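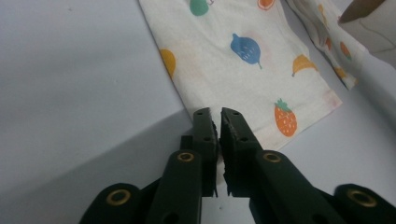 Roy Ackroyd wants to know whether anyone has run a school paper collection without a paid hauler. Our environment club at Delley Middle School has to put on a program in February, with a song, a few poems from the sixth grade and a short talk. The principal would like it to lead to something that keeps going after the program. We have 70 students signed up and a budget of 1402 dollars for the whole year. The hauler we called, Grolby, wants most of that just for pickups. What did other schools do?

Ivone Frota
We did this for two years. Check with the city first, as ours took paper from schools at no charge if it was dry and bagged. You have to bring it to the depot yourself – we used parents with pickup trucks, on a sign-up sheet. Put one bin in each classroom and one by the copier. The copier bin filled faster than all the others together. We brought in over 3788 pounds the first year. Have the students weigh it and post the number in the hallway, and read it out at the program if you want something for the talk.

Tudor Radu
just get bins

Sơn Doãn
I agree with Ivone about the depot, but ask what they accept before you hand out bins. Ours refused anything with a plastic window or glue binding, and we had to sort a whole load again in the parking lot. On the program, keep the talk under ten minutes and put the song first. The younger classes get restless. Also ask Grolby for a once-a-month price. They may have only quoted you for weekly.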